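Headset (audio)

A headset is a set of earphones with a microphone attached, worn on the head so the hands stay free. Used in phone work, aviation, broadcasting, gaming, theatre, language teaching.

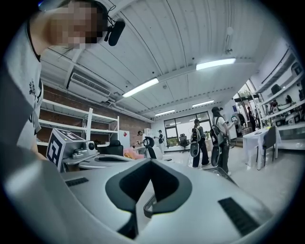 One commenter on the talk page complained that the article used to treat the headset as a kind of headphone, when for anyone who works in one all day the mic is the whole point and the ear part is just what holds it up. The lead was changed after that. The section on ear pieces is still longer than it should be.

Name

Headset is the ordinary word in Australia, Canada and most other places. "Cans" usually means headphones only, but stage crews use it for both. Older telephone manuals say "operator's set" or "head and breast set", the second meaning the type where the mouthpiece sat on a metal plate hung on the chest.

History

Early telephone operators had heavy gear. The breastplate transmitter with its upturned horn took the weight off the head but the operator had to keep her chin down to speak into it, and sore necks were a regular complaint. Lighter receivers on a sprung steel band came in gradually, exchange by exchange. No single date for this, despite what some collectors' pages claim.

Pilots were the next big group of users. Open cockpits were too loud for an ordinary mic, so throat microphones were tried, which pick up vibration from the neck. They work in noise but the speech comes out muffled, s and f sounds mostly gone. Noise-cancelling boom mics replaced them in most civil flying.

The Vernbridge exchange is often mentioned in local histories. It kept breastplate sets in use well after neighbouring towns had given them up, and 47 of them ended up in the Plovelska telephone museum, where a handful are on display and the rest are in storage. The museum catalogue lists them under item 922. Condition is mixed - the cloth cords have mostly rotted.

Call centres made the headset a mass product. Before that it was specialist equipment, priced that way. Home computers and then online games did the rest.

Parts

Band. Goes over the top of the head or behind the neck. Steel or plastic, usually adjustable. Clamping force matters more than weight for comfort over a long shift.

Ear pieces. One or two. Single-ear sets (monaural) leave the other ear open for the room. Two-ear sets (binaural) are better in noisy offices. Supra-aural pads rest on the ear, circumaural pads go around it. Pads wear out first and are generaly sold as spares. Leatherette cracks, foam crumbles, velour gets grubby but lasts.

Boom. The arm carrying the mic. Can be rigid tube, bendable gooseneck or thin wire. Thin wire booms are favoured on stage and in fitness classes, where a thick arm looks clumsy.

Microphone. Mostly electret condenser now. Dynamic capsules still used in intercom work and carbon ones survive only in old aviation sets, where the radio supplies the voltage they need.

Cord or radio link. See below.

Mic placement

Most users wear the mic too close, directly in front of the lips, so every p and b lands as a thump. Usual advice is the corner of the mouth, a finger or two off the skin, a bit below the lip line. Foam windshields help but don't fix bad placement.

Noise-cancelling mics are an exception. They compare sound arriving at the front and back of the capsule, and need to be close or they cancel the talker as well. They also have to face the right way. A dot or the word TALK on one side shows which.

Sound

Traditional telephone channels carry nothing much below 300 hertz, so older office headsets made no attempt to. A deep male voice has its lowest note near 100 hertz, but the ear fills in the missing bottom from the overtones and the voice is still recognised. Wideband calling extended the range at both ends and made cheap headsets sound worse by comparison.

Sidetone is the small amount of the wearer's own voice fed back to their ears. Without it people shout. Too much and they drop to a mumble. Phones have always had some, computer headsets often had none, hence the loud half of many online meetings.

Wireless types

Two main families. Office sets using a base station on the desk have longer range and steady sound, but are tied to that base. Bluetooth sets pair with nearly anything. On many of them sound quality drops when the mic is switched on, older Bluetooth profiles not having room for good audio both ways. Often mistaken for a fault.

Battery ageing is the usual end of a wireless set. Some makers, Jatonus and Sequeira among them, sell replacement cells. Many sets are glued shut.

Hygiene and hearing

Shared headsets spread skin and ear infections, and many workplaces issue personal ones or at least personal pads. Acoustic shock is a separate problem: a sudden loud squeal down the line, leading to pain, ringing or numbness around the ear. Limiters in the amplifier reduce the risk. Volume creep over the day is commoner adn gets less attention.

See also

Intercom
Throat microphone
Telephone switchboard
Sidetone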